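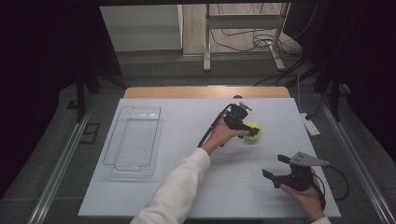 Will any posts be lost when robot arms start work at the Stulbridge depot?

Grollia has given a written undertaking that all 60 permanent posts in the returns and repacking department will remain in place for the length of the trial. Duties will change for a number of staff, and pay grades will be reviewed in December.

The undertaking forms part of an agreement reached between the company and its staff council at Stulbridge, where returned sports and leisure goods are checked, sorted and put back into packaging. Two robot arms are to be installed at the end of the repacking line. They will place small items into trays and tubs, a task which is at present done entirely by hand.

Preparation is already under way. Members of the repacking team are spending part of their shift recording everyday handling tasks with hand-held grippers, one in each hand. The recordings will be used to train the arms before they are put to work. Items handled so far have been small and light, with tennis balls the first on the list.

Witold Jakubowski, site manager at Stulbridge, said the company had decided at an early stage that the recordings should be made by people who know the goods.

"We were offered a set of recordings made elsewhere," he said. "Our own staff handle these items every day, and they know which ones roll and which ones split their packaging when they are picked up badly. It made sense to start with them."

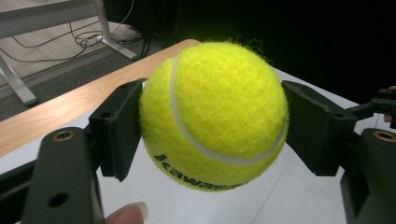

A tennis ball held between the fingers of a hand-held gripper during recording work.

Taking part is voluntary. Those who come forward receive one day of instruction and are paid a supplement for every hour spent at the recording table. Sessions are limited to two hours, with a break at the midpoint, following comments from the first group that wrists and forearms became tired sooner than they did on the line.

Ksawery Lis, who has worked in repacking since the depot opened and now sits on the staff council, was among the first to put his name down. He said the work called for more patience than he had expected.

"On the line you do not think about how you pick up a ball," he said. "With the grippers you have to think about the angle and how far to close, and then do it again in the same way. Some of my colleagues enjoy it. Others tried it once and went back to the line, and that was accepted without any fuss."

Mr Lis added that concern about the longer term had not gone away. The staff council had asked for the undertaking on posts to run for a further year after the trial. The company has agreed to discuss the request but has made no commitment. A second request, that no recording be used to measure the speed of an individual member of staff, was accepted in full and is set out in the agreement.

The arms are being supplied by Kontogiannis, which will also be responsible for maintenance during the trial. Engineers from the supplier will be on site during the first weeks of operation. After that, day-to-day supervision will pass to line staff, who will be able to stop the arms at any time and will not need to seek permission to do so.

Each type of item must be recorded 100 times before it can be added to the arms' list of tasks. Fragile goods and anything with a blade or a point have been left out of the trial and will continue to be packed by hand.

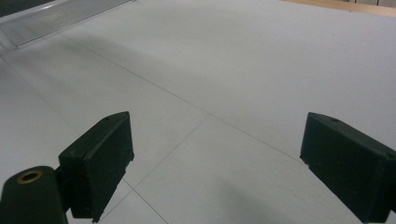
Changes to shifts and training

The Saturday shift will not be affected. On other days, one position at the end of each repacking line will be replaced by a supervising position, filled in rotation so that the same person is not asked to stand beside the arms for a whole week. Staff who do not wish to take a turn may say so to their team leader.

Training for the supervising position will be given during paid hours. It covers safe stopping, clearing a dropped item and reporting a fault. Night staff will be offered the same course at 9 pm, before the start of their shift.

Grollia's depot at Himirberg is not included in the trial. Staff there will be informed of the results at the same time as those at Stulbridge, and any proposal to bring in similar equipment would be subject to a separate agreement with the Himirberg staff council.

Copies of the agreement are available from the site office and on the canteen noticeboard.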